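Workshop notebook, Stullberg laboratory, bimanual bench
16 Jun 2020
Entry by Esko Jääskeläinen
Subject: Left arm excess downward force at the plate, and one unplanned stop

This entry records the fault seen during the plate-clearing trials and the steps taken up to the close of work. It continues the April entry on gripper cable routing and should be read together with it. The run log is stored under Chamoun, in the folder for this bench.

The trial set was planned as 183 attempts. Work was halted at attempt 174, when the left arm lowered its gripper onto the plate and continued to press after the fingers had made contact. The motion controller, Skoltitard, reported no error at that point. The stop came from the operator pressing the hand switch. No one was within reach of the arms. The bench rule on standing behind the marked line had been followed, and the incident is entered in the safety register as a near miss without injury.

Upon inspection with power removed, the following was noted. The plate was intact. The left gripper fingers closed evenly by hand. One mounting screw on the left wrist bracket could be turned by a quarter with light pressure on the driver, and its thread compound had not been applied. The remaining screws in that bracket were tight. The right arm showed nothing unusual.

The stop threshold for the left wrist had been set to 6 in the configuration file. The intended value was 2. The higher value was entered during the April tests with the heavier objects and was not returned afterward. The file carries no comment on the change, and the change was not signed. I made the edit myself and should have recorded it.

After the bracket screw had been secured and the threshold returned to 2, the arms were brought back to the table at reduced speed and the task was repeated with the plate, the blue object for the left side and the purple block for the right.
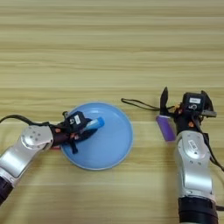

Left gripper on the plate with the blue object; right gripper with the purple block.

The controller halted the left arm on contact in each of the first repeats, as intended. On a later repeat it again pressed on the plate for over a second before the halt was issued. The threshold alone therefore does not account for the fault. The logged force stayed low through most of the contact and then rose in a single step, which suggests that the reading was late or was being held at an old value.

Two causes are under consideration. The first is the wrist sensor cable. The cable on the left arm runs along the top toward the wrist, and it may be drawn tight when the gripper reaches low over the plate. A brief loss of signal would fit the log, provided that Skoltitard repeats the last good value when a reading is missing. I believe that it does, but the manual is unclear and the question has been sent to Selitov, who supplied the controller.

The second is the height of the table in the model. The plate was added to the object list without its rim. If the planner takes the plate as flat, the target for the fingers will be slightly too low near the edge, and the arm will be pushing before it expects any contact. This would not explain the late reading – it would only make the result of a late reading worse.

The two causes are to be tested separately. The cable will be tested first, with the arm held in the low position and the connector moved by hand while the signal is recorded. The arm is to be powered at the sensor only, with the motor supply locked out. The plate model will be corrected after that and not before, so that the results remain comparable with the earlier attempts.

Until both tests have been signed, the following applies to all users of the bench. The left arm may be run at reduced speed only. One person is to hold the hand switch for the full length of any motion and is to have no other duty during that time. The threshold file is now read-only, and any change requires an entry in this notebook with the old value, the new value and the date on which it is to be reversed.

Attempts made after the April change are to be marked in the log as run with the wrong threshold. They are not to be deleted. The success figures may still be of use, but the contact force figures should not be quoted in the report.

Open items: reply from Selitov on missing readings; spare sensor cable to be ordered; thread compound to be checked on every wrist bracket screw, both arms. The bench has been left with power off and the lockout tag in place. The key is in the cabinet.

E. J.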